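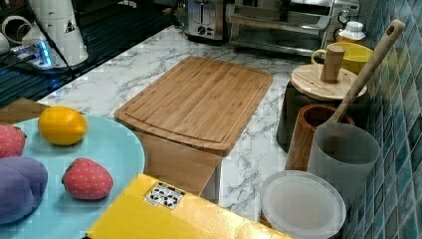

One of our first customers told us that her children learned to put away the play food before they learned to put away their own shoes, and that she would like us to explain how this is possible. We are still not sure, but this remark is the reason why our small company in Draltstead exists in its present form.

About Sendero

Sendero makes and collects play kitchen things for homes, kindergartens and waiting rooms. We started with 12 pieces of toy fruit and vegetables on a shelf in a shop for used furniture. Today we keep 2,000 pieces in stock, and the lemon, the strawberry and the eggplant are still the ones which are asked for most often.

We believe that a child likes to play where the adults are working. For this reason we try our toys in a kitchen, on the same counter where we prepare lunch, with normal plates and a normal cutting board.

How we work

There are 5 of us. Two persons do the sewing and repairs, the others take care of orders, packing and the shop. Each set leaves us in a cardboard box which can be used again for storage. If a piece is lost, please write to us, and we will send a single one. It is not necessary to buy the complete set.

The Twal sets are for the smallest children and have only large pieces. The Plistine sets contain more vegetables and are intended for groups of up to 20 children.

Visit us

The shop is open in the mornings from Tuesday to Friday. Please ring the bell at the side door. Schools can borrow a Plistine set for two weeks before they decide.

Page last changed: November 2025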